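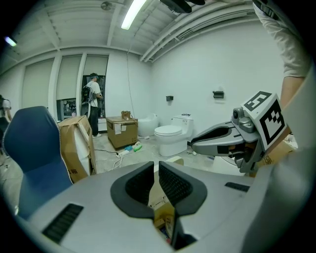 A fisheye lens needs calibrating before any of its recordings are used to place an object in the room. This page covers the wide lens on the Hovow hand-held gripper, as built in the shared workshop at Lirkville. The lens bends straight lines outward near the rim and leaves a black circle around the view, so a standard pinhole model will not fit. Ceiling pipes and wall panels make a useful first check: they are straight in the room, and the curve they take in the raw view shows how much correction is needed. The marker cube on the end of the second gripper presents two faces at this angle, enough to solve for its position once the lens is known.

What you need: a printed checkerboard glued to flat board, a tape measure, and the Jiten calibration script.

1. Lock the focus ring with a drop of thread lock. Leave it overnight.

2. Record the board for 300 frames. Move it slowly, and take it right out to the black rim on all sides. Tilt it as well.

3. Run the script with the fisheye model selected. Discard blurred frames - the script lists them by number.

4. Look at the focal length in pixels. Ours settled at 1,359. If two runs differ by more than 11, record the board again.

5. Mask the housing and the black notch at the bottom of the view. They move with the lens and will confuse tracking.

6. Enter the measured edge length of the cube in the Alva settings file, in millimetres. Measure the printed black square, without its white margin.

Repeat steps 2 to 4 whenever the lens has been unscrewed. The old values should be kept under a separate file name, as earlier recordings still depend on them.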